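Para: lista dos jurados e colaboradores
De: Coordenação de Programação, Wesedis
Assunto: Re: Formato da gala de resultados – votação do público e repescagem

Prezados colegas,

Acusamos a receção dos comentários enviados a esta lista acerca da próxima temporada de «Noite Trikum» e agradecemos a todos os que se pronunciaram dentro do prazo. Transcreve-se em seguida a mensagem que deu origem à discussão, para benefício dos membros que só agora passaram a integrar a lista.

Tadeusz Sowa escreveu:
> Caros colegas,
> Volto a um assunto que já levantei em junho. A gala de resultados dura
> 63 minutos e o nome do concorrente eliminado só é conhecido nos últimos
> três. Entre uma coisa e outra, o público assiste a resumos da gala
> anterior, que já viu, e a duas atuações de convidados que pouco têm a
> ver com a competição.
> Proponho que se reduza o tempo dos resumos e que se recupere a
> repescagem, tal como existiu na primeira temporada: os dois cantores
> menos votados voltam a atuar em direto e o júri decide.
> Peço ainda que a percentagem de votos seja divulgada no final da
> temporada. Os concorrentes perguntam-nos por ela e não sabemos o que
> responder.
> Com os melhores cumprimentos,
> T. Sowa

A Coordenação analisou a proposta em conjunto com a produtora Lacson e está em condições de prestar os seguintes esclarecimentos.

Quanto à duração, a gala de resultados manterá o horário das 22h, mas os resumos passam a ocupar no máximo 10 minutos. O tempo assim libertado será atribuído às atuações dos próprios concorrentes. As participações de convidados ficam limitadas a uma por emissão – a regra não se aplica à final, cujo alinhamento será objeto de comunicação própria.

Quanto à repescagem, a proposta foi acolhida com uma alteração. A segunda atuação far-se-á com um tema escolhido pelo concorrente de entre os que já tenha interpretado na temporada, o que dispensa novos arranjos e novos pedidos de autorização. Em caso de empate no júri, prevalece a votação do público.

Quanto à divulgação das percentagens, o regulamento em vigor não a prevê. A Lacson comprometeu-se a apresentar um parecer sobre a matéria antes das audições em Brernach. Até lá, solicita-se aos jurados que se abstenham de comentar a votação em entrevistas ou nas redes sociais.

Das 69 respostas recebidas ao questionário interno, a maioria pronunciou-se a favor do regresso da repescagem. O ponto que suscitou maior divergência foi o papel do júri, que vários colegas gostariam de ver reduzido na fase final.

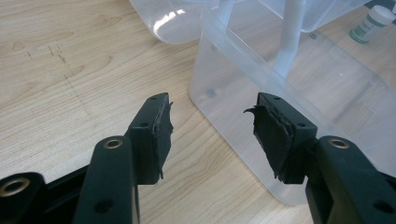 Tadeusz Sowa fez entretanto chegar à Coordenação uma nota complementar, na qual aceita a alteração relativa à escolha do tema, mas insiste em que o concorrente deve conhecer a regra do desempate antes de subir ao palco e pede que a mesma seja lida em antena em todas as galas.

A observação afigura-se pertinente e será incluída no guião da apresentação. A versão revista do regulamento será enviada a esta lista logo que concluída a revisão jurídica. Eventuais reparos deverão ser remetidos em resposta a esta mensagem, com indicação do artigo a que respeitam.

Com os melhores cumprimentos,

A Coordenação de Programação
Wesedis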